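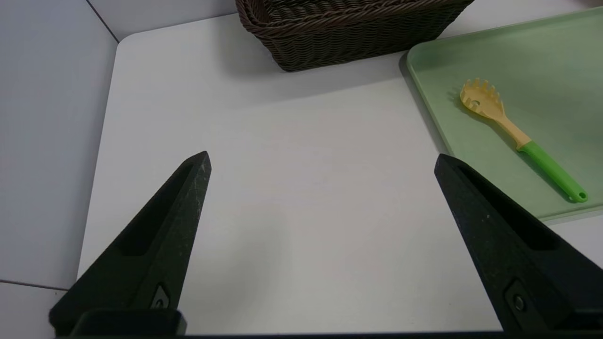 Why do characters in TV soap operas keep coming back from the dead?

Mostly it's so the writers can use a popular actor again.

Soaps want you to think it's a huge shock. Is it? Say a show called Bakdale drops a man named Grasier off a cliff in January. We see the fall and the crying. We don't see a body. Be suspicious when that happens.

A soap can run for more than 2,000 episodes, and the writers need stories for all of them. Bringing back someone viewers already know is easier than making up a stranger. Sometimes the actor left for another job and now wants the old one back.

Then comes the excuse. He lost his memory! He has a twin! Geum-ok Cheon, who wrote for soaps for 10 years, says the twin story "gets used when we're tired."

Ads may promise that a return will "change everything." Will it? Watch for a few weeks and check. Quite often he just gets married again, to the same person as before.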